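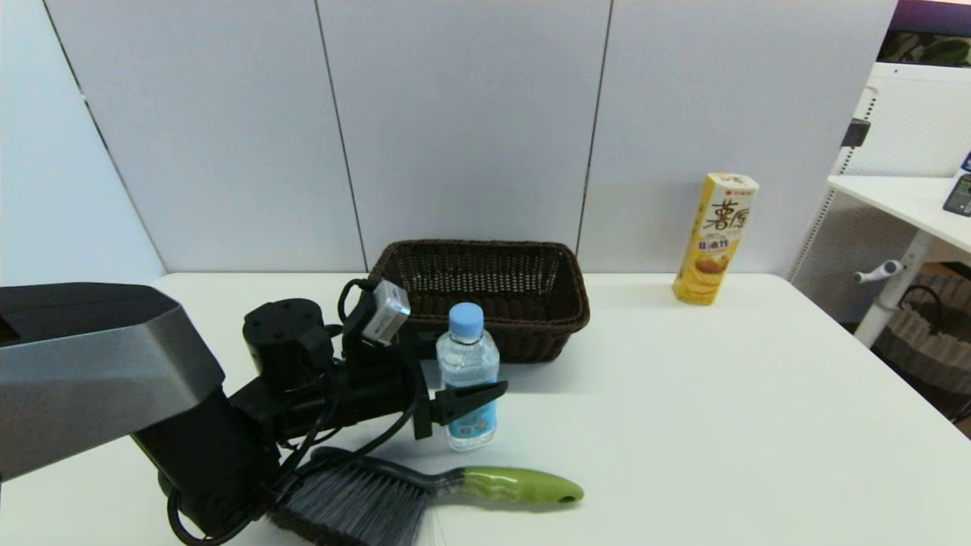
白い天板の机と薄い灰色のパーティション

Grovville大学 Bimemcombe講堂
卒業生・地域住民合同コンサート 会場安全点検表(記入済み)

点検日:2026年7月6日
対象範囲:講堂客席、舞台、ロビー、屋外待機列、楽屋通路
床面積:1,186平方メートル(ロビー含む)
固定席:889席
収容上限:994名(立見、出演者、スタッフを含む)
判定の記号:○ 問題なし △ 当日までに是正 × 使用不可 ― 該当なし

前回3月の点検で△となった項目は、項目名の後に(再)と付けた。

1 避難経路

1-1 客席後方の扉が内側から押して開くこと ○
1-2 客席側面の扉が全開の位置で止まること(再) △
コメント:下手側の扉のストッパーが効かず、手を離すと半分ほど戻る。3月にも同じ指摘あり。部品は発注済みと聞いたが届いていない。開演までに交換できない場合は、係員を扉に付けて開放を保つ。くさびは使わないこと。
1-3 非常口表示灯の点灯 ○
コメント:客席灯を落とした状態でも確認。バルコニー階段の表示灯は他より少し暗いが、最後列から読める。
1-4 階段、通路に物が置かれていないこと △
コメント:楽屋通路に譜面台の台車と空の楽器ケース。点検中に移動を依頼した。リハーサル後に戻ってくる可能性が高いため、開場前に再確認。
1-5 屋外集合場所の案内掲示 ○
コメント:図書館側の芝生。掲示の地図は改修前の校舎配置のままだが、経路に影響はない。

2 客席

2-1 座面の固定、破損の有無 △
コメント:J列の通路側に座面のぐらつき。張り紙をして販売対象から外した。窓口の座席表にも反映してもらうこと。
2-2 車いす席の床面、段差 ○
2-3 車いす席からの退出経路 ○
コメント:同伴者用の椅子を斜めに置くと経路が狭くなる。床のテープに合わせて並べる。
2-4 通路の足元灯 △
コメント:上手側の中ほどで切れている箇所あり。電球は倉庫に在庫があるとのこと。
2-5 バルコニーの手すり ○
コメント:手すりに横断幕を掛けたいという希望が合唱団側から出ている。重りの付いたものは不可、結束は布ひものみと回答した。

3 舞台

3-1 合唱用ひな壇の連結金具 ○
コメント:全段を確認。最上段の後ろに落下防止の横木を取り付け済み。
3-2 舞台端の白テープ(再) ○
コメント:3月にはがれていた部分は貼り直されている。
3-3 ピアノのキャスター固定 ○
3-4 吊り物、照明バトンの荷重表示 ○
コメント:業者はNzioka。荷重表は舞台袖に掲示。追加の機材を吊る予定はないと確認した。
3-5 配線の養生 △
コメント:指揮台の横を通る音声ケーブルにカバーがない。高校の吹奏楽部の入退場で必ず踏む場所にあたる。カバーを渡すか、舞台奥へ回すか、音響担当の判断に任せるが、リハーサル開始前に終えること。
3-6 煙、火気を使う演出 ―

4 電気、火気

4-1 消火器の設置位置と期限 ○
コメント:ロビーの1本は観葉植物の陰に入っていたので、植物のほうを動かした。
4-2 分電盤前の空き ○
4-3 延長コードの連結使用 △
コメント:ロビーの物販台で連結あり。湯沸かしポットは別の壁コンセントから取る。
4-4 焼き菓子販売の加熱器具 ―
コメント:持ち込みは包装済みのもののみ。当日、電子レンジを置きたいという相談があっても受けない。

5 ロビーと待機列

5-1 受付台と入口の間隔 ○
コメント:2メートル確保。募金箱の台を足す場合は受付の裏側に置く。
5-2 待機列の誘導 △
コメント:昨年の合同コンサートでは列が駐車場の出口まで延び、車が出られなくなった。今年は中庭側へ折り返す。ロープと立て看板は準備されているが、折り返し地点の担当が決まっていない。
5-3 日陰、飲料水 △
コメント:開場時刻はまだ日が高い。テントは届いている。給水機は講堂内のものしかなく、列から離れる人が出るので、中庭側にも水を置きたい。
5-4 床のぬれ対策 ○
コメント:雨天用のマットは清掃用具室にある。入口2か所に敷く。
5-5 入場者数の把握 △
コメント:予約管理はTrillicoの画面で行うが、無料招待分と出演者の家族が別の名簿になっている。上限の994名に対する残りが一目で分からない。開演30分前に二つの名簿を突き合わせ、合計を受付の白板に書く。

6 緊急時の対応

6-1 AEDの位置、表示 ○
コメント:ロビー東側の柱。バッテリー表示は緑。
6-2 救護室の開錠 △
コメント:夏季は施錠されている。鍵は施設管理室で借り、開場前に開ける。簡易ベッドの上に段ボールが積まれていたので片付けること。
6-3 救急車の進入経路 ○
コメント:正門から講堂裏まで通行可。可動式の車止めは当日朝から外しておく。
6-4 避難放送の文面 ○
コメント:日本語と英語を用意。舞台上の演奏者にも聞こえるか、リハーサル中に一度流して確かめる。
6-5 迷子、はぐれた人の合流場所 ○
コメント:受付横。プログラムの裏表紙に記載あり。

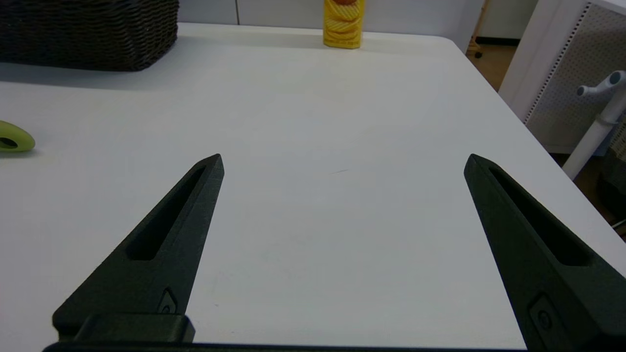

点検表を読んだ方からのコメント:5-2の折り返しには賛成ですが、中庭側は夕方に自転車がかなり通ります。去年もベビーカーの方が避けきれずに止まっていました。看板を一枚、駐輪場の手前にも出していただけないでしょうか。また、開演後に遅れて来る家族連れは必ずいます。曲間の入場で使う扉を先に決めておいてもらえると、案内する側も迷わずに済みます。

回答:駐輪場の手前に「押して通行」の看板を追加する。曲間の入場は上手側の後方扉に限る。下手側は1-2のとおりストッパーが直っていないため、遅れて来た人の案内には使わない。

是正の期限

リハーサル開始前まで:3-5、2-4、1-4
開場前まで:1-2、2-1、4-3、5-2、5-3、6-2、1-4の再確認
開演30分前:5-5

総合判定:条件付きで使用可。上記の△がすべて○になった時点で開場する。足元灯が直らない場合は、該当の区画に懐中電灯を持った係員を置くことで代える。

申し送り
・終演後の花束の受け渡しは舞台前では行わず、ロビーに場所を設ける。客席前方に人がたまると側面の扉がふさがる。
・控えの点検表は施設管理室の棚、青いファイルに入れる。
・J列の座席は修理後も次回点検まで張り紙を残す。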